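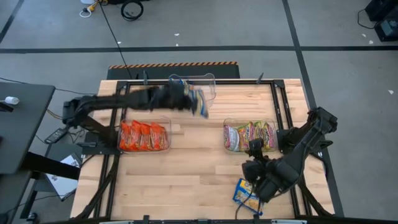 **Session log, Studio B — 2023-03-10**
**Project:** Plukanska, second album (working title *Gornitz*)
**Engineer:** Jailson Batista
**Status at close:** rhythm tracks complete for 8 songs, two outstanding

The session commenced at 0930 with the drum kit left in position from the previous booking. Tuning was checked against the reference notes and the floor tom was found to have dropped slightly. It was brought back up before any recording took place. The snare head was replaced at the drummer's request. The old head has been retained in the cupboard in case the band wishes to match the sound of the earlier takes.

**Drums**

Microphone placement follows the sheet taped inside the live room door, with two changes:

- The overheads were moved to a spaced pair. The previous arrangement gave a narrow image and too much ride.
- The room microphone was placed behind the gobo and aimed at the rear wall. Colour is darker and the cymbals are better controlled.

The kick was recorded with both the inside and outside microphones. Polarity on the outside channel is reversed at the preamp, NOT in the session. Anyone opening the files for editing should leave it alone.

**"Hajdu"**

Tempo was the main difficulty. The demo sits at 190 and the band has been playing it noticeably slower on stage. The click was tried at the demo tempo and the bass part lost definition in the second verse. After discussion the group elected to record without a click, with the guitarist counting in. Take 4 is the master. Take 6 has the better ending and should be edited in from the last chorus; the join falls cleanly on the crash.

The breakdown before the final chorus was shortened from 16 bars to 8. The singer was not present for this decision and is to be consulted before the edit is committed. A safety copy of the full length version is stored in the same folder.

**"Astevico"**

Three complete takes, all usable. The guitar amplifier developed a hum during the third, traced to the power supply of the tuner pedal. The pedal was removed from the chain and the hum ceased. It has been labelled and should not go back on the board until it has been looked at.

Guitars were recorded through the smaller combo with the ribbon microphone at the edge of the cone, and a DI was taken on a separate track. The band preferred the neck pickup for the verses. I recorded a bridge pickup alternative in the choruses, as the rhythm part tends to disappear once the bass goes up the octave.

Bass was recorded direct and through the cabinet. The cabinet track is late by a small amount and has been left unaligned pending a decision at the mix.

**Vocals (guide only)**

Guide vocals were sung by the guitarist in the control room on a handheld dynamic microphone. There is spill from the monitors on all of them. They are for reference and must not be used in any rough mix sent outside the building. The guide for "Gornitz" contains placeholder words in the third verse; the finished lyric is in the band's notebook and a copy has been requested.

**Headphone mixes**

The drummer asked for more than 20 adjustments over the course of the day, most of them to the level of his own kick drum. The final setting has been saved as a recall on the cue system under the band's name. The left side of headphone set 2 is intermittent at the plug. It was withdrawn from use after lunch.

**Files and backup**

Session recorded at 24 bit, 48 kHz. Both drives were copied at close and checked by opening one song from each. Unused takes have been kept and coloured grey in the session. Please do not delete them — the band has asked to hear everything before the track list is settled.

Rough mixes of "Hajdu" and "Astevico" were printed for the band with nothing on the master bus apart from a light limiter. They are quiet compared with the first album and the band has been advised of this.

**Outstanding**

- [ ] Rhythm tracks for the closing song and the untitled slow piece
- [ ] Edit of "Hajdu" takes 4 and 6, once the breakdown length is confirmed
- [ ] Repair or replace headphone set 2
- [ ] Organ overdub on "Gornitz". The instrument requires a technician for the sticking lower manual
- [ ] Confirm dates for lead vocals, currently pencilled for May
- [ ] Credits: correct spelling of all players' names to be supplied in writing

The kit is to stay in place over the weekend. The live room has been marked as unavailable on the booking sheet, and the marks on the floor for the microphone stands are in green tape. The yellow tape belongs to the previous session and may be lifted.

J. Batista

*Added later, same evening:* the singer telephoned and is content with the short breakdown. She would prefer the ending from take 4. Both endings to be prepared for comparison.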